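Start | Werkstatt | Anleitungen | Ersatzteile | Kontakt

Greiferfinger prüfen und neu einstellen

Wer an seiner Zelle öfter mit Gläsern, Bechern und klebrigen Früchten übt, kennt das sicher: Irgendwann greift der Arm nicht mehr so schön mittig wie am Anfang. Bei uns in der Cuvadis-Werkstatt war es im März wieder so weit, und weil Elmarie Shezi mich gebeten hat, das Ganze einmal in Ruhe aufzuschreiben, nehmt euch ruhig einen Kaffee dazu.

Zuerst fahrt ihr den Arm in die Warteposition und öffnet den Greifer ganz. Dann Freigabe wegnehmen - bitte wirklich, auch wenn es nur ein kurzer Handgriff werden soll! Wischt die Fingerpads mit einem fusselfreien Tuch ab und schaut euch die Gelenke von beiden Seiten an. Das Kabel am Greifer muss in einer lockeren Schlaufe liegen und darf beim Drehen des Handgelenks nirgends spannen.
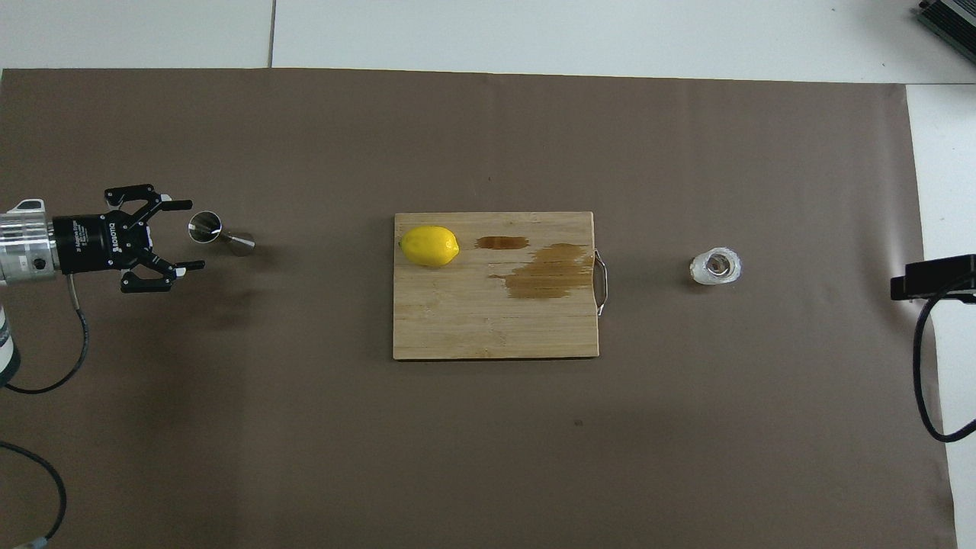
Greifer geöffnet vor dem Jigger, daneben Brett mit Zitrone auf braunem Papier

Nun zieht ihr die 2 Schrauben je Pad über Kreuz nach, gebt wieder frei und lasst den Greifer 100 Mal leer öffnen und schließen. Hermenegildo Tovar hört dabei gern zu, und ich habe mir das inzwischen auch angewöhnt, ein leises Knacken fällt so viel früher auf. Danach kommt der Probegriff am Metallbecher, erst langsam, dann mit der üblichen Geschwindigkeit. Rutscht er weg, noch einmal die Pads kontrollieren und den Nullpunkt neu anlernen.

Wir wiederholen das alle 720 Betriebsstunden und tragen es ins Wartungsheft ein.

Kategorie: Roboterzelle, Wartung & Pflege

Kontakt | © Cuvadis Werkstatt | Nach oben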